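From: Thu Lưu
To: Small Rooms list
Date: October 2019
Subject: Re: [smallrooms] Wrappers and tissues in the bedroom, how do you keep up?

Hello Eleri and all,

On Monday, Eleri Bevan wrote:

> Since my daughter came back to live at home in May, her room is also
> her dining room and her study. I bought a Stistell bin with a lid and
> it stays nearly empty, while the sweet wrappers go on the desk, on the
> window sill and down the side of the bed. I don't want to nag her and
> I don't want to clean it myself every evening either. Does anybody
> have a system that lasts longer than a week? Alun told me to take the
> bin away completely, but I think he was joking.
>
> Eleri

I read this list for a long time and I write seldom, so please excuse my English where it is not smooth. But your question is very close to my own house, and I would like to answer it.

We are four people in 41 square meters. My two sons sleep in one room and I sleep in the other with my mother. Everybody eats small things in bed, my mother too, although she says it is only for her throat. For many years I went through the rooms with a bag in my hand, and I picked up one paper here and one paper there. It took a long time and I was always angry at the end.

What I do now is different in one point only. I do not carry the bag to the trash. I first bring all the trash to one flat place. For this I use a light board covered with fabric, which I put down beside the bed. Everything from the bed, from under the pillow and from the floor goes on it, and I don't sort anything yet. When the bed is free, I look at the pile once, and then I take it away in one go.
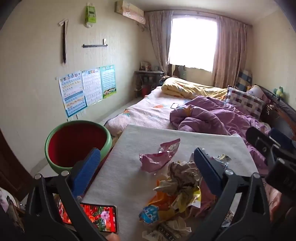 The board before it is emptied, with snack wrappers, foil and a ball of tissue. The bowl is the green one, red inside.

There are some practical points which I had to learn slowly.

The board must be flat and light in color. On my dark tray I did not see the small black things, and I threw away an earring of my mother and also the key of the mailbox. On a pale surface you notice them. Fabric has the advantage that foil does not slide off when you lift the board. The disadvantage is that sticky candy leaves a mark, so please check the wrappers which were not empty. I clean such marks with a damp cloth and a little dish soap.

The bowl stands next to the board for the things that are not trash: hair ties, coins, a charger plug, the cap of a pen. When I am finished, the bowl goes to the kitchen table and each person must take out their own things before dinner. If the bowl is still full the next day, I put it on the chair of the owner. This works better than speaking.

Tissues I take out first, before I touch the paper and the plastic. Trefor Yorath wrote here in May that he keeps an old glove for this, and I copied him.

About the bin with the lid, I think Alun is half right. We also had one, from Grommont, with a pedal. My younger son said that he could not press the pedal from the bed, and of course this is true. Now there is a small open basket between the bed and the wall, where his arm hangs down anyway. I paid over 210 for three different bins before I understood this, and the basket was a present. So I would not buy a second Stistell. I would take off the lid and move the bin to the place where the wrappers land.

I do the board every second evening, and it takes me 6 minutes when nobody talks to me. With a daughter who is grown up, I would maybe lend her the board and not do it for her. But you know her and I don't.

Xiomara, you asked last week if a cushion cover from Fundasitz can be stretched over a board. I did not try it. My cover is sewn, and I am afraid that a loose one would make folds where crumbs collect. If you try, please write how it went.

With kind regards,
Thu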